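# About Clilledmont Linen Care

Clilledmont Linen Care washes, presses, folds and returns small household textiles. The items handled are napkins, tray cloths, table runners, pouches, oven mitts, pot holders, bibs and face cloths. Bed linen and garments are not accepted. The maximum size for a single piece is that of a standard tray cloth or runner; anything larger is referred to a full-service laundry.

The business was started by Golnar Ansari, who had worked in hotel linen rooms and found that small pieces were the ones most often lost, mismatched or sent back creased. She set up with 2 washers and a single pressing station. The present capacity is 400 pieces per working day.

## How an order is processed

Each order arrives in a numbered bag with a count sheet. Pieces are sorted by fiber, then by color, then by the presence of padding or a lining. Padded pieces are washed separately and dried at low heat. Flat pieces are pressed while slightly damp. Everything is left to rest for 20 minutes before folding, as fabric folded straight from the press takes a hard crease that shows on the table.

Folding is done on a bare wood surface. Cloth-covered tables were used at first and were given up: a padded top grips the underside of the piece, and the edges drift out of line when a corner is moved. Wood lets the fabric slide and be squared without stretching. The tops are wiped down between orders and refinished every May.

## Shaped pieces

Square and rectangular pieces fold to a fixed pattern, called the Bakano fold on our count sheets. It is made in halves, with the hem inside, and gives a stack that stands without a band.

Pieces with a rounded end follow a different method, called the Jafarzadeh fold. The piece is first laid flat, and the straight end is adjusted from its corners. The curved end is left alone until the body is smooth, because pulling on a curve distorts the seam. Where the edging is a different color from the body, it serves as the reference line for the fold. 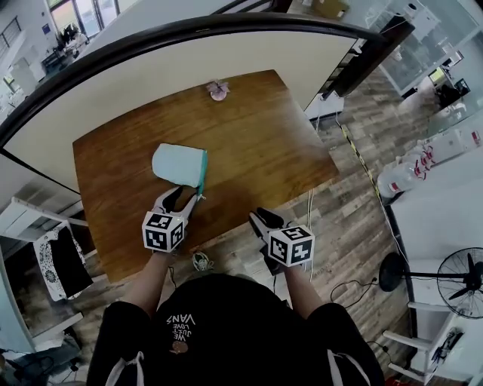

*Light blue piece with a darker teal edge, laid flat on the table and held at one corner.*

Pieces that will not lie flat are not forced. They are returned to pressing once. If they still pull to one side, the count sheet is marked "S" for shrinkage, and the customer receives the piece unfolded on top of the stack. Uneven shrinkage is common where the edging and the body are made of different fibers.

## Packing and return

Stacks are made up in tens. A stack of 10 is wrapped in plain paper, labeled on the short side and placed in the bag with the heaviest pieces at the bottom. Plastic film is not used. Odd pieces are wrapped last and labeled with the actual number.

Orders for the Mutora plan, our regular weekly service, are returned in the same bag they came in. Single orders are returned in paper sacks. Stain removal is quoted separately and is never started without approval. Missing pieces should be reported before the stack is unwrapped and put into use, with the bag number from the count sheet.

## Visits and inquiries

The folding room may be visited by appointment. New customers are asked to bring one piece of each type so that fiber, shrinkage and fold can be checked before a regular order is opened. Samples are kept overnight and returned with a written care note.

Page last revised April 3, 2022.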